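Butcher block, month four

Saturday, May 1, 2021

The top went into service in January, so it has had enough use for a second set of notes. It is edge-glued strip stock from Gevell, pale and honey-colored pieces mixed, and I have not tried to even out the color. Stain on a food surface is more upkeep than it is worth to me.

Finish is three coats of Retar hardwax oil, sanded to 320 between the first and second only. Total cost including the oil was 87 dollars. The Csizmadia board oil I used on the last top was cheaper but needed a new coat every few weeks, and it stayed tacky in humid weather.

Frosting is the current test. Sugar glaze wipes off with a damp cloth if it is caught the same day. Pink food coloring is the one I watch, particularly on the pale strips, where a faint ring shows sooner than on the darker ones. Plates go under anything iced. The cactus stays in its white hexagonal pot toward the corner and gets watered at the sink, then drained before it comes back.
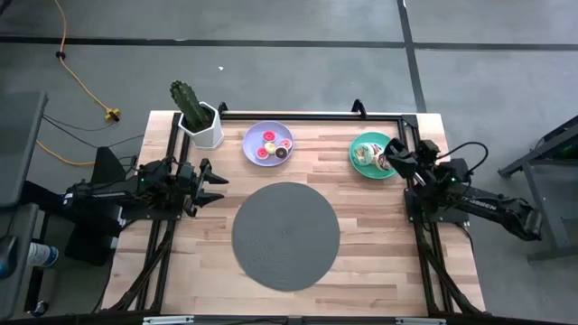
Does oiled butcher block need a coaster under a hot mug? Use one. The oil softens with heat and leaves a dull circle that has to be buffed out, and a cork coaster prevents it.

Movement across the strips has been small. I measure at both ends with the same steel rule, and the difference between the January reading and this week's is under a millimeter. The screw slots underneath are cut long to allow for it - round holes are how the previous top split.

For spot repair I keep a 3000 grit pad and a small tin of the Retar. Rub with the strips, wipe, wait overnight, buff. A Bulletti scraper deals with dried sugar before any of that, held almost flat. Do not use it on a corner.

Next coat is due in the fall. I may try the satin version on the underside first.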